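Workshop tips: picking a gripper that can handle clothes

Every gripper seller will tell you theirs does laundry. Ask which laundry. I spent most of April swapping fingers and controllers on a bench arm, and I came away with a few habits and not much faith in spec sheets.

Start with an ugly T-shirt. Demo videos love a thick terry washcloth, which stands up by itself and practically climbs into the fingers. A thin dark shirt lying flat is another matter. The Gornby parallel gripper looked wonderful on washcloths and then spent a Monday morning polishing the top of a T-shirt without picking it up.

Put a gridded cutting mat under the work. You can read off how far the hem moved by looking at the squares, and you won't need the calibration board Plastden wants to sell you. Clip the backdrop down at the edges too. Mine was a loose sheet at first and the arm went for it more than once.

Do 100 grasps before you believe anything. I ran 21 with the Isteo soft fingers, decided they were the winner, and told people so. Then I ran the full hundred and took it back. They are fine on a bunched-up piece. On a single flat layer they slide.

Check the cable before you check the software. If it droops low enough to brush the cloth, it will drag a sleeve along and you'll blame the controller, as I did for two evenings. Tie it higher on the arm, leave slack at the wrist, and move every joint to its limits by hand with the power off.

Dark fabric and cheap cameras don't get along. The arm throws a shadow right where you want to see the edge. A second lamp from the opposite side did more for me than the Tjoa camera upgrade. Turn off auto exposure while you're at it.

Ignore cycle counts. The Gornby box says 2000 and the Plastden box says 2109, and I would love to know what happened on number 2110. Neither one says what was being gripped. Look at the pads, and ask what a spare pair costs.

Would I buy any of them for folding at home? No. I can fold a shirt while the controller is still booting. For bench work I'm keeping the Plastden, mostly for the narrow fingertips, and I'd change my mind for anyone who can show me a full basket done with no edits.

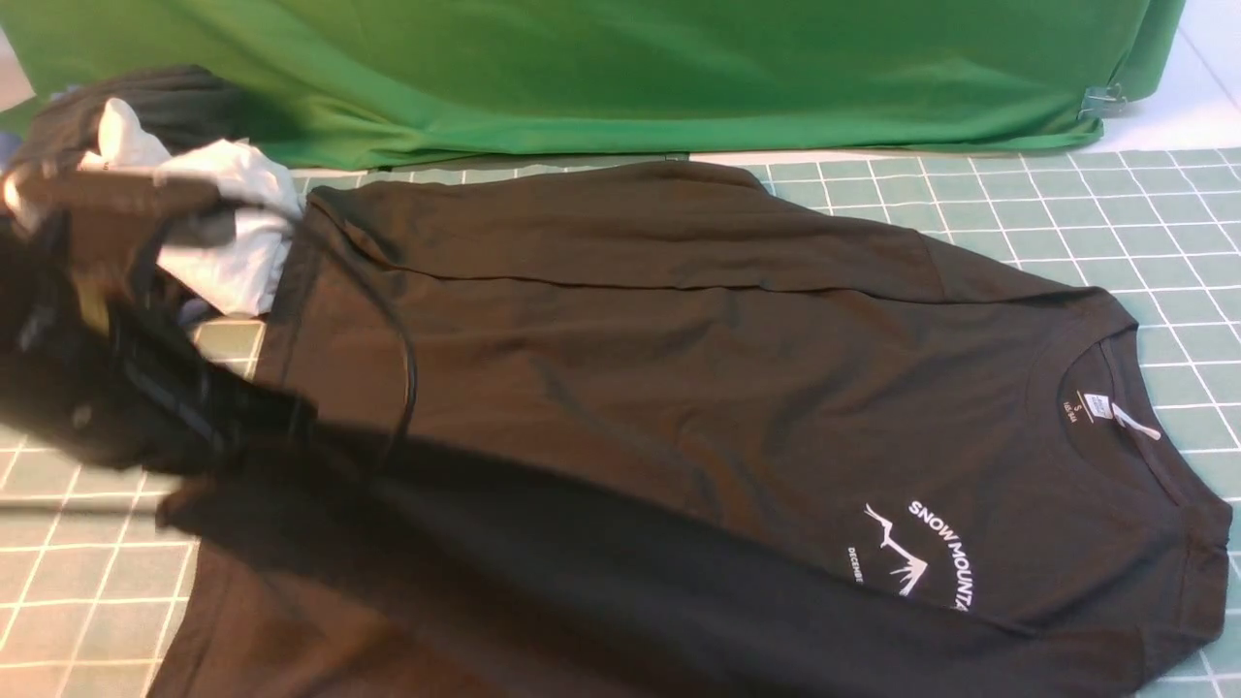
Comments

Ratih Jugah
You're too hard on the soft fingers. Try a slower close and press down a little before you squeeze. Mine still miss thin cotton sometimes, but nothing like what you're describing.

Hidayah Pelupessy
Agree on the second lamp. Did you test anything with a zipper?

Reply
No zippers yet. Ratih, I'll try the slow close, but I'm doing all 100 this time.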